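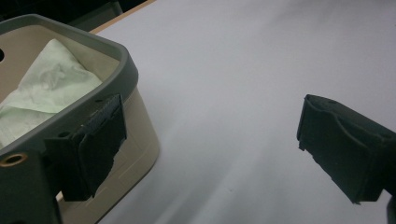 Basket and green cloth, linen table.

Dumlao Street Linen Exchange
Minutes of the December meeting, back room, 7:10 p.m.

Present: Rhea Ocampo (chair), Lovely Tan, Neusa Queiroz, Pacita Cruzado. Minutes by Analyn Baluyot.

1. Last meeting's minutes
Approved after one fix. The Traltville order was 464 pieces, not 446. Pacita asked that the wrong figure be crossed out and left readable.

2. Baskets
Rhea wants every order sorted through the beige baskets with the gray rims, one basket per household, starting next month. She says it will end the mix-ups. The secretary asked what it would end them with, as the baskets carry no names and the proposal has no labels in it. Rhea said labels could follow. No date was given.

Neusa asked for the cost. Five more baskets, price to be confirmed. Lovely had looked on Jumia and did not like the shipping. Left open.

3. Folding
The draft rule says cloths go into the basket folded in thirds. Pacita doubts anyone will do this at the end of a shift. Rhea believes they will if there is a card on the wall. There was a card on the wall last year about the iron. 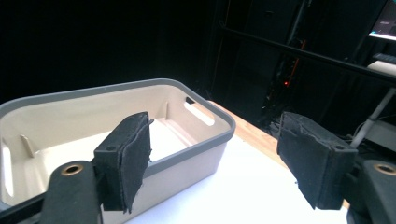
Lovely said the handle slots are the only part of these bins she would vote for, and that a full one is still too heavy to carry down the back steps whatever the rule says about folding. She wants a weight limit. Rhea will suggest one by email.

4. Stock count
Pacita reported 2,266 pieces on the shelf list. The Drostell sheet gives 1,751. Rhea put the gap down to pieces out on loan. Pacita asked to see the loan book. The loan book was not at the meeting. Count not accepted.

5. Drawstring items
Anything with a string is supposed to be tied before it goes in. Neusa reported two snagged in the dryer since the last meeting and thinks the rule is fine but unread. The secretary pointed out that it sits on page four of the handout, under parking. 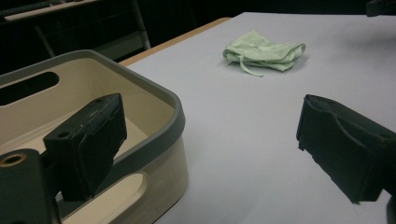
Agreed to move it to page one. Agreed also that strings be tied at the table, before the basket, and that anything left loose go back to whoever sorted it. Pacita abstained, saying we had agreed to this in the spring.

6. Trial
The basket plan goes ahead as a trial on the Traltville order only. Neusa seconded on the condition that mix-ups be written down this time, with a starting figure to compare against. Rhea does not think a starting figure is needed. Carried, three to one, condition included.

Actions
Rhea: weight limit, labels, loan book.
Lovely: basket prices from somewhere closer.
Analyn: new handout page.

Closed 8:25 p.m.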